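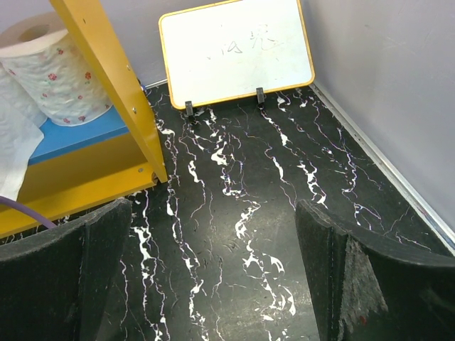
Small Boards, Short Lists

By Yesenia Chávez
11/17/23

The first whiteboard Krystyna Kaczorowski bought for her apartment was four feet wide. She hung it in the hall in April and filled it in one evening. By the end of the month she had stopped reading it.

"It had everything on it, so I walked past it," she said. "The dentist was up there for five weeks."

She gave it to a neighbor and bought one small enough to stand on the counter. It holds three or four lines of writing. When it's full she has to wipe something off before she can add to it, and she says she now gets most of the list done.

Desktop whiteboards have been sold to offices for years. More of them are now going into kitchens and bedrooms, often next to the small painted shelf units that hold keys, mail and chargers. Wilmer Quispe runs Hunlow, a home goods store with one location and a back room full of returns. He sold 235 of the little boards last year and 178 the year before that. The large wall boards went the other way, and he no longer keeps them in stock.

Buyers ask him about color first. He would like them to ask about the feet. A board that leans on a wall will slide on a polished counter, and clip-on feet cost very little. He also tells people to look at where the board will stand. Black stone and glossy laminate show every smear of marker dust, so he keeps a cloth at the register to make the point.

Erasing is the other complaint. Beathag Menzies teaches handwriting to adults and keeps nine boards in her classroom. Marker left on for a week or more will ghost, she said, and a dry cloth just moves it around. She writes over the old line with a fresh marker and wipes both away together. For older marks she uses a little rubbing alcohol - on a rag, never poured on the board.

Kaczorowski doesn't bother. There is a grocery word on hers from the summer that she can still partly make out.

Search this site Enter keywords Go

Related
Shelf Units for Narrow Counters
What to Do With the Mail
Brijesh Sengar on Living With One Drawer
How to Clean a Black Countertop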